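Kitchen composting: is a lidded caddy worth the bother?
Home & Garden > Waste and Compost

marrowfat_lane
Evening all. We've moved to a flat above a shop in Naltalard and for the first time in my life I've got no garden, which I am taking badly. The council takes food waste every week, so I want to keep a small bin going indoors, and I'd love to hear how everyone manages theirs without the kitchen smelling like a pond by teatime. I had a heap for years and never gave it a thought, but a heap is at the bottom of the garden and this will be next to the kettle!

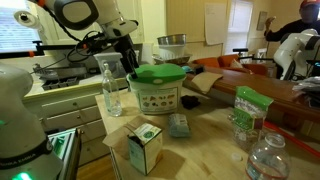
How often should a kitchen food bin be emptied in warm weather?
Every two days is a good habit in summer, even if there's plenty of room left in it, and a quick rinse each time saves a proper scrub later on.

brambleandbutter
Welcome, and sorry about the garden, I'd be in mourning too. I've kept a caddy for years and the one thing I'd pass on is to let your peelings drain in the colander before they go in. Tea bags especially (squeeze them first, it's a bit grim but you get used to it). We also keep fish skins in the freezer until collection morning, in an old ice cream tub, and that alone did more for the smell than any of the sprays I was talked into.

oddsock_pantry
I'm going to disagree about liners before anyone tells you to buy them. I used the Grurus compostable ones for ages and they went to mush on me every single time, usually halfway down the stairs. Newspaper does the job and it's already in the house.

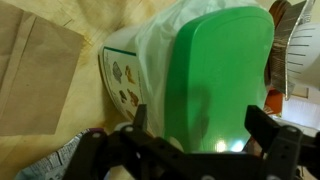
oddsock_pantry
Should have added, since I'm on the subject, that you need to check what your own council will take before you line it with anything. Ours accepts newspaper and compostable bags but won't have ordinary plastic ones, and a lot of people get caught out by that. A brown paper bag folded flat like that one on the wood is what I'd save from the shopping, they open out nicely, soak up the drips and tear down easily if your bin is a small one. The crumpled plastic bag I'd keep for something else altogether.

brambleandbutter
Oh, we shall have to differ, my dear. Newspaper sticks to the bottom of mine like wallpaper and I end up chipping at it with a spoon. The Beyene liners have never split on me, but I do change them every other day, and perhaps you were leaving yours in longer?

oddsock_pantry
Five days, sometimes. I take the point, though I'm not going back.

tuppence_hill
Can I put in a word about where the thing lives? We had ours on the windowsill in full sun, which was daft, and by August we had fruit flies in the curtains. It's been under the sink since and I hardly see one now.

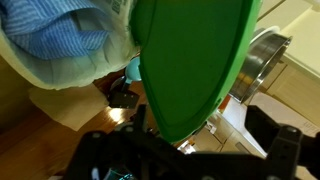

The other thing we did was put a saucer of cider vinegar beside it with a drop of washing-up liquid, and that took care of the stragglers. You do have to remember it's there, mind. I've knocked it over twice reaching for the dishcloths and the whole cupboard smelt like a chip shop.

marrowfat_lane
You are all wonderful, thank you. I've no cupboard under the sink (there's a boiler pipe and a great deal of dust) so it'll have to stand out in the open. I saw a Sukevar one with a charcoal filter but it seems a lot of money for a pot of potato peelings.

tuppence_hill
Don't bother with the filter, they want replacing and you'll forget. I did.
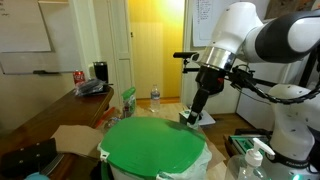
brambleandbutter
I'd spend the money on something easy to wash, if I were you. My first caddy had a fiddly hinge and every bit of old porridge in the house found its way into it, so now I won't look at anything I can't get a cloth round. A flat round lid with a raised rim, like the green one on that white bin, is simple enough to wipe over while you're waiting for the toast, though I'd run an old toothbrush along the rim now and then. I grew fond of a white bin too, as you can see straight away when it wants a clean, but my sister swears by dark brown and says what she can't see can't upset her.

oddsock_pantry
With brambleandbutter on this one, for once. Hinges are the devil. And put a sheet of newspaper in the bottom!

marrowfat_lane
Plain lid, no filter, and I'll try a week of newspaper and a week of liners and report back. Does anybody know if eggshells need crushing first, or is that only for heaps?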